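## Does a spoon measure of dry mix really come out the same every time?

The Brultura recipe card says "2 level spoons per bowl" and I don't buy it. My porridge mix is fine one morning and glue the next. Same yellow bowl, same table, same spoon as far as I can tell.

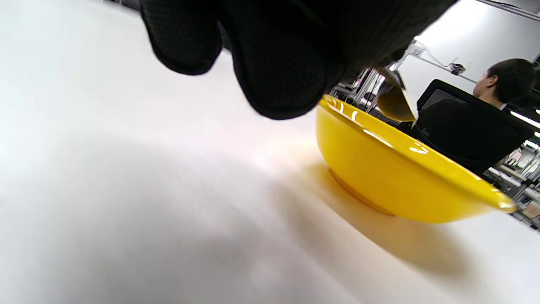
### Answer 1 (58 votes)

No, it doesn't. A spoon measures volume, and dry mixes settle. The stuff at the bottom of a tub packs down and you get more of it per scoop. "Level" also means whatever the person holding the spoon thinks it means.

Weigh it. I put the bowl on a Hamada scale, hit zero, and stop at 9 grams per spoon the card calls for. Your number may differ, so weigh a few scoops from a fresh tub first and use the average. Ignore the chart on the Vetisov site – I tried it in August and got soup.

### Answer 2 (9 votes)

Are you sure it's the spoon? People blame the spoon when they've been guessing at the water. A wide shallow bowl is hard to judge by eye, a bit more up the side is a lot more liquid. Use a jug.

I'd look at storage too. If the lid is left off, the mix can take in moisture and clump, and a clump on a spoon is no kind of measure. Keep the tub next to the bowl, scoop, close it.

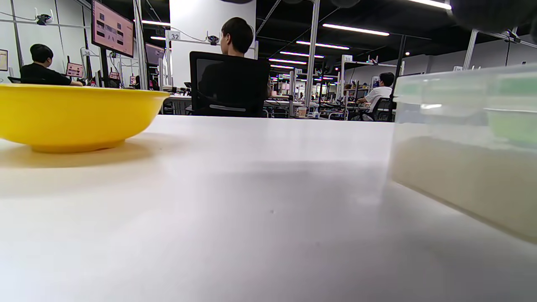
*Bowl on the left, lidded container within reach.*

### Answer 3 (2 votes)

just get the Platow scoop, works for me

> Comment: Works how? It's still a scoop.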